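About Us

Posted by Britta Reinholz in December
Share 2

Testley is a small workshop where we make and repair tables. We work from one long building behind the old dairy in Sturkley, and most of our customers live near enough to bring the work to us by car. We make kitchen tables, desks for children, tables for schools and reading rooms, and sometimes a counter for a shop.

The workshop was started by me and Lihua Cai. We met in an evening course for furniture repair, where both of us had brought the same kind of broken desk. After the course we rented the building together, first only one half of it, and later the other half when the upholsterer moved out. In the beginning we did only repairs. People came with tables which had swollen edges or a burn from a pot, and they asked if it is worth to save them. Very often it was.

Today we are five people. Junhao Lei cuts the panels and does the edges. Riku Kikuchi makes the legs and frames, and he also drives the van. Yutong Xu answers your messages, draws the plans and keeps the sample room in order. Lihua is responsible for repairs and I do the finishing and the final check before a table leaves us.

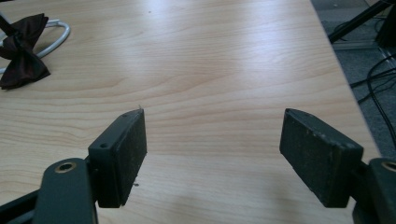 We work with solid wood and also with laminate, and we like to be open about this, for many customers think that laminate must be the poor choice. For a family kitchen or a classroom it is often what we recommend. It does not need oil, it can be wiped with a damp cloth, and a child can do homework on it with a felt pen. What we ask of it is that the pattern looks calm when you sit close. We are fond of a pale beige-tan top with darker brown lines that go mostly across and bend and gather in some places, as the grain of a board does. It should also be looked at under light before you decide, as a bright reflection can make such a surface almost white and then the grain is hard to see. Yutong will gladly carry a sample to the window for you, and then to the darker corner by the door.

If you would like to order a table, please write to us with the length, the width and the height of the chairs you will use with it. A simple drawing by hand is enough. We answer with a price and, if you wish, we lend you 2 sample pieces which you can keep at home until you have decided. Please look at them in the morning and also in the evening with your lamp on.

For repairs, please send us a picture of the damage and one of the whole table. We cannot repair glass tops or marble. For these we can give you the address of a colleague in Fosten.

Our most ordered table is called Hao. It was first made for a reading room that wanted 40 places and had very little money. The legs can be taken off with one key, so it goes through narrow doors and up the stairs. It comes in 2 heights, and the lower one is for younger children.

Visitors are welcome in the afternoon. Please ring the bell at the side door and wait a little, because when the saw is running we hear it late.

2 comments

Contact | © Testley, Sturkley | Back to top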